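The Greenwood Letter
March 11, 2022

Waiting for the bounce to call back

If you held anything with a ticker symbol these past two weeks, you have my sympathy, and you probably have a new habit of checking your phone in the bathroom. I gave up pretending I wasn't doing it. My wife gave up pretending she believed me.

Several of you wrote in with the same question, phrased with varying amounts of profanity: is it time to move to cash? My answer is the one I gave in November, when everyone was asking the opposite question and wanted to know if it was time to borrow against the house. I don't know, and I'd keep a hand on my wallet around anyone who does.

What I can tell you is what I do, which is boring and has kept me in business.

The cash drawer

I keep a cash position. It has a target size, and the target does not depend on how I slept. When a holding runs past its allotted share, I trim it and the proceeds go in the drawer. When a name on my list drops into its buying range, money comes out of the drawer. There is a lot of sitting still between those two events, and I am told it makes for dull reading. A reader canceled last year with the comment "nothing happened in this issue." He was right. It was a good month.

The list itself has 13 names on it. It has had 13 names on it for years, and if I want to add one I have to throw one out. I picked the number because that's how many lines fit on the index card I was using at the time. People with doctorates have asked me to defend it and I have nothing for them.

About that Birkora trade

Some of you followed me into Birkora, so I owe you an accounting. I bought 300 shares on the idea that their pump business was steady and the rest of the company came along free. The pump business is steady. The rest of the company, I have since learned, was priced correctly at free and may have been expensive. I sold the whole lot last week at a loss that I will describe as educational.

The mistake was mine and it is an old one. I read the annual report with a highlighter in my hand, and a man with a highlighter finds things he likes. The footnote on lease obligations was on the page after the one where I stopped. I have now read it twice, for penance, and it is not well hidden.

Olon stays on the list. The stock has been falling along with everything else, the business seems to be doing what it did before, and I'd like to own more of it at a price the market hasn't been kind enough to offer yet. My order is sitting there. It can sit.

Mail

Rhydian Landeg writes: "You keep saying to use limit orders. My broker's app has a big green button and the limit order is under three menus. Does it matter that much on a small trade?"

Rhydian, ask yourself who chose the size of the button. On a calm day in a heavily traded stock it may cost you pennies. On a day like the ones we've been having, in something thin, a market order is a signed check with the amount left blank. I once watched a man put 4,000 shares of a sleepy regional bank through at the open with a market order. He got his fill. He got several fills, each one worse than the last, and by the end of it he was the news in that stock. Go through the three menus.

Another reader asks if I'd consider options to "juice" the income on the cash drawer. I wouldn't. The drawer's job is to be there when I open it. Once it has been juiced it has other commitments.

And to the gentleman who turned $900 into a good deal more on crude oil and would like to know why I missed it: congratulations, sir. Please write again in a year.

What I'm watching

The Fed meets next week and is widely expected to raise rates. I expect the market to go up on the announcement, or down, and to reverse itself during the press conference. Whatever it does, by dinnertime there will be a confident explanation, and it will be a different one on each channel. I plan to be out walking the dog.

Tirkirside reports soon as well. I care about one line in the release, inventories, and I will skip the part where the chief executive tells us he's excited. If inventories are up again while sales are flat, it comes off the card and somebody else gets the line.

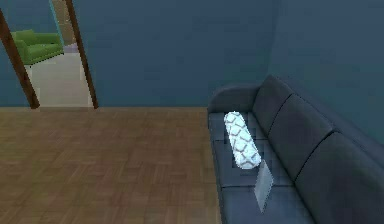
Housekeeping

The spring issue of the model portfolio goes out with the next mailing. If you changed your email address over the winter and didn't tell me, you aren't reading this, but perhaps a friend could pass it along. Renewals are the same price as last year. I considered raising it for inflation and then looked at how the Birkora trade came out.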